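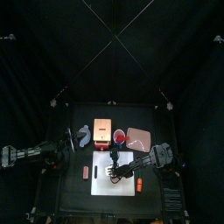
Page last changed: January, 4:80 batch notes added

Helping Out at the Wildlife Rescue: Tips From My Kitchen

I've been washing, mixing and mending for our local wildlife rescue for four winters now, and my kitchen has learned a few tricks along the way. Most of them came from Lewis Guthrie, who got me into this in the first place.

Towels first
Shake them outside before they go anywhere near your washer. Fur clogs the drain hose like you wouldn't believe! I wash hot with unscented soap and skip the fabric softener. Anything with loops gets cut up for cleaning rags, as little claws catch in the threads (pillowcases and old T-shirts are much better for bedding).

Formula
Mix the powder with a splash of warm water to make a paste, then thin it out - no lumps. I do 80 ml at a time and keep it at the back of the fridge with the hour written on masking tape. Whatever's left the next morning goes down the sink. Please only feed what your rehabber tells you to, and never cow's milk. 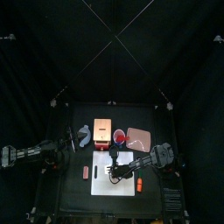 Syringes and nipples
Pull the plungers out and wash everything right after the feeding, even the 4 a.m. one. I use a baby bottle brush and let it all air dry on a rack. Toss any syringe that starts to stick.

Carriers
Take the door off and scrub the hinges with an old toothbrush. Mine go out on the porch to dry overnight, and I line them with newspaper in the morning.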